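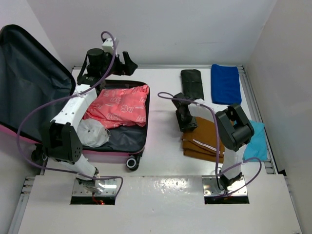
Folidska asked, on reading the first draft of this card, whether a machine that can pack a suitcase would also know to leave room for what you buy on holiday. No, it would not. It has no opinion on your holiday. The rest of the comment, which wanted to know when the thing would be on sale, is dealt with under Limits.

Wurnoro Packing Set
Data card, second version, February

What it is
Recordings of two robot arms working at a table with an open suitcase and folded cloth. There are 700 episodes, made at our Mirncombe workshop. Each has the view from a fixed camera, the views from the wrists, joint positions, and a one-line task note such as "put the blue towel in the case".

We started it to settle an argument about whether machines can do household chores yet. The argument is still going, but it now has numbers in it.

How it went
All episodes were driven by a person at the controls. We marked 502 as clean, meaning every item named in the note ended up in the case and nothing else came out with it. 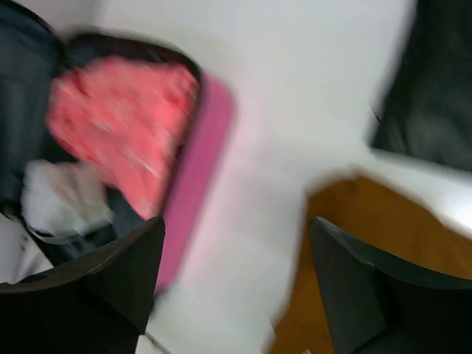
A policy trained on the clean episodes was then given 292 tries on its own, and finished 26. It should be said that several of those 26 would not get past a fussy parent. "In the case" is a generous standard – a sleeve over the side still counts if the lid could close on it.

What goes wrong
Cloth, mostly. A folded shirt is folded until you pick it up, and then it is a rag with ambitions. The policy likes to grab one layer of a fold and leave the others to follow in their own time. Zips confuse it. Dark cloth against dark lining confuses it more.
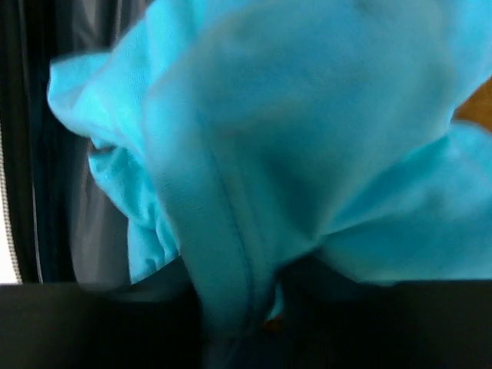

Letting go is the other weak point. The grip opens a little early or a little late, and late is worse, as the next move takes the garment back out again. Version one counted those as successes. Version two does not, and our figures have suffered for it.

Layout
episodes/ one folder each, numbered
notes.csv task note and clean flag
splits/ train and test lists
tools/ a viewer and a loader, both called Addo for reasons lost to time

Limits
One table, one kind of arm. Wrist views blur on fast moves and we have left them in. No closing of the lid, no shoes, no liquids. Not a product, and not for sale. If you have a train to catch, pack the case yourself.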